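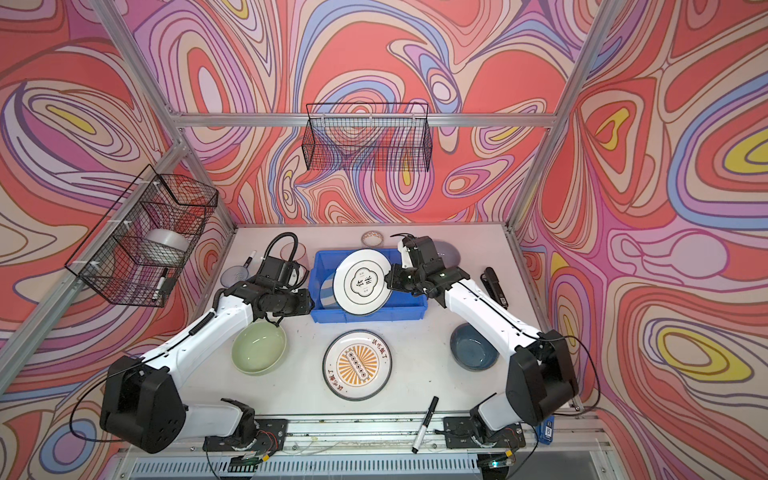

## 4. Running the Dish Demo (open day set-up)

Section 4 covers the two-arm station only. For the conveyor stand see the Mersha binder, section 6. Last edited 2020-08-09, replaces the May sheet. Throw the May sheet out, the start-up order on it is wrong.

Read all of this before you let visitors in. It's short.

### 4.1 Before doors

1. Walk the station. Nothing leaning on the enclosure, no bags on the floor behind it.
2. Check both base mounts on the front rail. Hand-tight is NOT tight. Use the long hex key from the Jilari tool roll.
3. Main switch on. Then the left arm, then the right. Wait between them.
4. Look for the green light on each of the small boards under the mounts. No green, no demo. Go to 4.5.
5. Start the Gradetti panel on the laptop. Port is 3161. If it asks for a profile pick `dish_openday`, not `dish_test`.
6. Press HOME. Both arms go up and back, then settle. Hands out untill they stop.

> **Caution:** HOME moves both arms at once. They don't look where they're going. Clear tall stuff off the table first.

### 4.2 Laying the table

Blue crate goes near the back, center. Plates stand upright in the crate, bowls stay on the table. Leave gaps. A gripper needs room on both sides of a rim, and a bowl parked tight against the crate will get knocked.

1. Crate first. Long side facing you.
2. Plates in the crate, on edge. The one with the black characters is the easiest to see from the back row, so use it for the first run.
3. Bowls and the sunburst plate out in the open part of the table.
4. Small extras (cup, markers, stapler) wherever there's space. Visitors like picking one and asking for it. Fine.
5. Tape and spare marker live in the side basket. Keep the back one free.

Note: glossy bowls slip. Wipe with the dry cloth, not the wet one. If a bowl still slips after wiping, swap it for one out of the Momen box.

Note 2: no glass. Doesn't matter who brings it.

### 4.3 The run

1. Say "arms moving" out loud. Every time, even for a crowd of one.
2. Panel: speed 300. Don't touch the slider above that with people in the room. The limit in the file is 3000 and the panel will happily let you go there.
3. Press LOAD, then RUN.
4. Right arm takes the rim of the plate. Let it get a grip before you start talking over it, people want to watch this bit.
5. Left arm waits over the table until the right one is clear. It's supposed to. Don't press RUN again.
6. When the panel says READY, run the next item or hand over to a visitor (4.4).

Cables: keep an eye on the coiled one above the left gripper. If it catches on anything, PAUSE, free it, RESUME. Not STOP. STOP means homing all over again, and you lose the room.

> **Caution:** PAUSE holds the grip. STOP lets go. If there's a plate in the air and you hit STOP, you are sweeping up.

### 4.4 Letting visitors drive

- 2 visitors at the controls, max. Rest behind the tape line.
- Speed drops to 300 again before each new person. The panel forgets, so check it.
- Sleeves up, lanyards off or tucked in.
- Kids can use the panel with an adult next to them. Same rules.
- You keep the stop button. Don't hand it over, don't put it down.

Start them on a bowl in the front row. Plates in the crate are harder then they look, and a first-timer will usually come in too low and shove the crate. If that happens, PAUSE, push it back to its spot, carry on.

Questions you'll get all day: yes it can drop things, no it isn't dishwasher-trained, yes you may take pictures (no flash, it upsets the tracking).

### 4.5 When it goes wrong

**No green light on a board.** Main switch off. Reseat the cable at that board. Main switch on, start again from 4.1 step 3.

**Gripper closes on air.** The dish moved. PAUSE, put it back, RESUME. If it misses again, run CALIBRATE from the Gradetti menu. No visitors at the table while it runs.

**Arm stops halfway, panel says LIMIT.** Usually something too close to the side wall. Move it in toward the middle, press CLEAR.

**Panel frozen.** Stop button first. Then the laptop. In that order please.

**Dish broken.** Stop button, main switch off, gloves on, brush and pan from under the Mersha stand. Check inside the crate as well, bits end up in the corners.

### 4.6 Closing down

1. Empty both grippers. Open, look, then move on.
2. PARK (not HOME).
3. Right arm off, left arm off, main switch off.
4. Dishes back in the Momen box, plates on edge with card between them.
5. Caps on markers!
6. Fill in the run sheet. Breakages go in the last column.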